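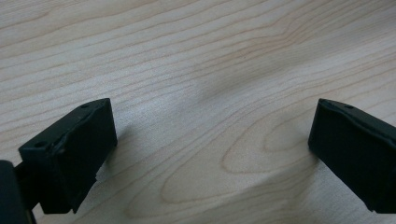 *Pale wood, wavy grain.*

## Danton List pulls out of the Usunberg pact. Does anyone believe it?

**wardwatcher** wrote on Aug 22, 2025:

So the Danton List says it won't stand aside for Murthy's people in any of the 12 wards. The statement went up this morning and by lunch half this board was calling it the end of Malathi Murthy.

I don't buy it. Six months before a vote, a small party that has never won a seat on its own suddenly finds its principles? They want a better offer. Ilari Ahonen did the same dance last time: walked out in the summer, walked back in once he had two wards he could win. The statement never says "we will run candidates." It says they "see no basis for a joint list at present." At present is carrying a lot of weight there.

Also, the vote is in February and they haven't named one candidate. Wake me up when there's a name on a form.

---

**tallow_street** wrote:

You're too cynical about this one. I was at the open meeting and people were angry, real members, not Ahonen's usual crowd. Murthy went to see Leena Jääskeläinen at the Grisard works two days after the layoffs, shook hands, got her photo in the paper, and never told Danton she was going. Jääskeläinen is supposed to be *their* person. You can't do that to a partner and expect them to stay quiet.

---

**wardwatcher** wrote:

> Jääskeläinen is supposed to be *their* person

Says who? She's never joined. She spoke at one of their rallies and they've been dining out on it ever since. If Murthy wants to visit a union rep after layoffs, she doesn't need a permission slip from Ahonen.

---

**m_oxbow** wrote:

Both of you are leaving out the numbers. Danton got 1,888 votes across the whole city last time. That's everybody they have. Spread over every ward it wins them nothing and costs Murthy maybe three seats, all of which go to Gilani. So who gains from a split? Shamim Gilani, who hasn't had to say a word all week.

I'm not saying he arranged it. I'm saying I'd like to know who paid for those nice new leaflets.

---

**tallow_street** wrote:

Oh come on. Every time a small party says no to a big one, somebody on here decides they've been bought. They printed leaflets. It's cheap. My kid's soccer club prints leaflets.

And the "you're splitting the vote" line is what Murthy's side says every single time. At some point they have to give people a reason to vote for them other than "Gilani is worse."

---

**Pellworth** wrote:

What about the Quách poll? It had Murthy down 5 points even with the pact in place. If that's right then Danton is just getting off a sinking boat.

---

**m_oxbow** wrote:

The Quách poll asked 200 people. In a city this size, by phone, on weekday afternoons. I wouldn't pick a sandwich on the strength of it. They also got the last school levy wrong and never published anything explaining why.

---

**hinge_and_bracket** wrote:

Long-time reader, I mostly post in the buildings section. I canvassed for the joint list last time, so here's what I saw, for whatever it's worth.

The pact was never popular on the ground. Danton members wouldn't hand out anything with Murthy's face on it. Murthy's people thought the Danton crowd were rude at the door (some were!). In my ward we had two separate stacks of flyers and two separate phone lists, and the only person keeping them straight was Elli Ojala, who got no thanks from either side and has now quit politics altogether as far as I know.

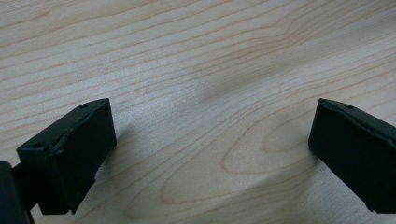
What I'd watch is the east side. If Danton really means it, they'll put someone up there first, where Murthy won by a hair and where it would hurt. If they only announce in the safe Gilani wards, it's theater and they'll be back at the table by Christmas. I don't trust either statement until then, and I certainly don't trust Murthy's "the door remains open" reply, which could've been written by a bank.

---

**wardwatcher** wrote:

The east side test is a good one. I'll accept that. If Ahonen names someone in the two river wards before the filing deadline I'll come back and say I was wrong.

---

**tallow_street** wrote:

Bookmarked.

---

**Pellworth** wrote:

Is Ojala really out? I heard she was being talked about as a compromise candidate that both could live with. Might've been wishful thinking from the guy who told me.

---

**hinge_and_bracket** wrote:

That rumor comes up every year. She told me she was done, but that was in the spring and she was tired. I'd want to hear it from her and not from some guy.

---

**m_oxbow** wrote:

Still waiting on the leaflets. Local campaign spending has to be reported before the vote. I'll post the Danton return when it's up and we can all look at the printer's bill.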